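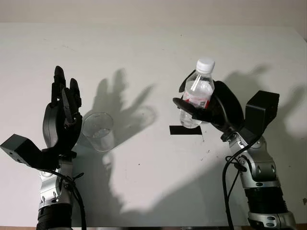

Two-arm bench with bottle and clear plastic cup, right hand holding the bottle upright. Bench practice for liquids is revised in this issue.

Revised bench rules for tasks with liquids

Version 5 of the Olico bench practice takes effect on January 15, 2026. It replaces the November draft, which was circulated to the Clorkach and Satti sites for comment. The changes concern sections 3, 4 and 7. All other sections stand as issued, including the numbering, so existing references in task sheets remain valid.

Section 3, containers. Bottles are brought to the bench with the cap on and stay capped during reach, grasp and lift trials. An uncapped bottle may be used only in a task sheet that is marked W on the first line. Cups must be clear, so that the fill level can be read from the operator position without leaning over the table. Glass is not permitted on any two-arm bench. Fill is plain water only. The draft allowed colored water for contrast; Tekle Nigatu objected on the grounds that dye residue changes the look of the surface between sessions, and the allowance was dropped.

Section 4, surface and spacing. The table surface is to be matte and of one color. Scuffs are acceptable. Tape left over from an earlier layout is removed unless the current task sheet lists it. At the start of a trial, the gap between the source container and the receiving container is at least 20 cm, measured rim to nearest wall. Two comments asked for a larger figure. Mesfin Assefa reviewed 733 logged trials from the Mostarow bench and found no case in which a wider gap would have changed the outcome, so the figure stands.

Section 4.3 is new. Overhead light behind the operator position throws hard shadows of both hands onto a white table, and a shadow lying across the receiving container can make its rim difficult to locate. The rule does not prohibit shadows. It requires that the lamp position be written in the session log and left alone until the session ends. If a lamp has to be moved, close the session and open another.

Section 7, idle hand. When one hand is holding a container, the other hand is held open and still, or is doing work named in the task sheet. Parking the idle hand in a closed position is no longer accepted – a closed hand cannot be told apart from a failed release in the log. Cables at both wrists need enough slack for the full travel of the arm and must not rest on the tabletop at any point in that travel. Check this by hand with drive power off before the first trial.

Stop conditions are unchanged. Any water on a wrist housing, a joint or a cable ends the session. Drive power goes off first and the spill is wiped second. The bench stays out of use until a second person has signed the sheet.

Sites have 8 weeks to move current task sheets to the new wording. Sheets started under version 4 may be finished under version 4, provided the version is stated in the header. Asnakech Gebru keeps the master copy and is the contact for corrections. Requests for an exception to section 3 go to Gebremedhin Derese in writing, with the task sheet attached.

Open item: grip force limits for thin-walled cups. Lensa Woldegiorgis is collecting site values, and a proposed section 5.2 will be circulated once Satti has reported.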